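April, a little past eleven at night

Finished the last of Brunulance tonight. All 16 episodes of it, and I am still not sure I was ever told what anybody in that family does for money.

It bothers me more than it should. The father drives an ambulance in a small city, nights mostly, and the mother "helps out at the clinic," which in 16 episodes meant one shot of her carrying a folder. Two kids, a dog, a house with a porch that goes all the way around. I grew up in a house where an ambulance driver's pay came in and I can tell you there was no porch. There was a step. The step was loose.

Indira Marar's review is what got me to watch it in the first place. She called it "the first honest working family on television in 15 years," and I cut that out and put it in the back of this notebook so I could argue with it later. Well, later is now. What is honest about it? They argue over a bill in episode two, I'll give her that. The bill is on the counter, the father turns it face down, good scene. Then in episode three they fly somewhere for a wedding, all four of them, and the bill never comes back. I went and checked. I watched episodes four and five again with a pencil. No bill.

I suppose what she means is that the father is tired. He is very tired, he sits on the edge of the bed with one boot off at least once an episode. But tired is cheap to film. What costs something is showing the same coat for three winters, and the daughter has a new coat in every episode where it snows.
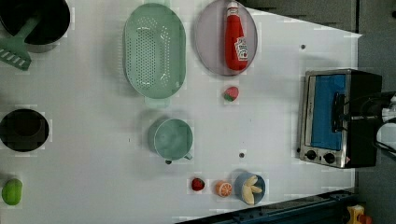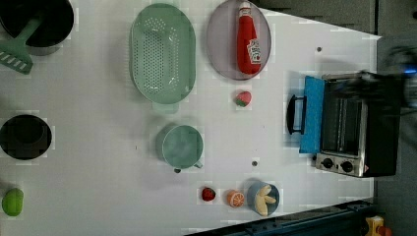
I keep going back to 1993, when my mother and I used to watch whatever was on after the news. I would have been home from school with my feet on the heater. She had one rule for judging a show, which was whether anyone ever put back something at the store. Almost nobody did. I remember her pointing at the set when a woman finally did it – a can of peaches, I think – and saying "there." Just that. She liked that show for years afterward and it was not even a good show.

Brunulance has a grocery scene in the ninth episode and of course I sat up for it. The father fills a cart at midnight and talks to the night clerk about his brother. Lovely talk, nicely acted. He never once looks at a price. The clerk never scans anything either, now that I think of it.

And the flash-forward. The final episode jumps to 2039, and the son has taken over the same ambulance route, and we are supposed to feel something about that, the handing down of honest work and so on. I felt suspicious. The house is still there. The porch has been painted. Who paid for it to be painted? The father has a bad back by then, they make a point of it, he can't get up the stairs. Did he retire? Was there a pension? The show would like me to look at the sunset. I would like to look at the paperwork.

Went back to Marar's piece afterward to see if I was being unfair. She spends two paragraphs on the dog. She also compares it to Prelent, which I gave up on after the second episode, and says Prelent was "colder." Prelent was about people who own a shipping company so I don't see what warmth would have done for it. She doesn't bring up Hứa at all, and that one at least had the grandmother counting coins into envelopes, one for rent, one for the bus, and when the bus envelope came up short she walked. A whole episode of her walking. I was bored for half of it and I have thought of it every week since.

Possible I am just the wrong person for these shows. People at work loved it. They cried at the boot. When I brought up the coats I got a look, so I dropped it and ate my lunch.

Next on the list is Resix, which the same people are telling me is "so real." A family that runs a motel, eight episodes. I give it until the second one before somebody buys a horse.

Should call the dentist in the morning. Out of stamps again.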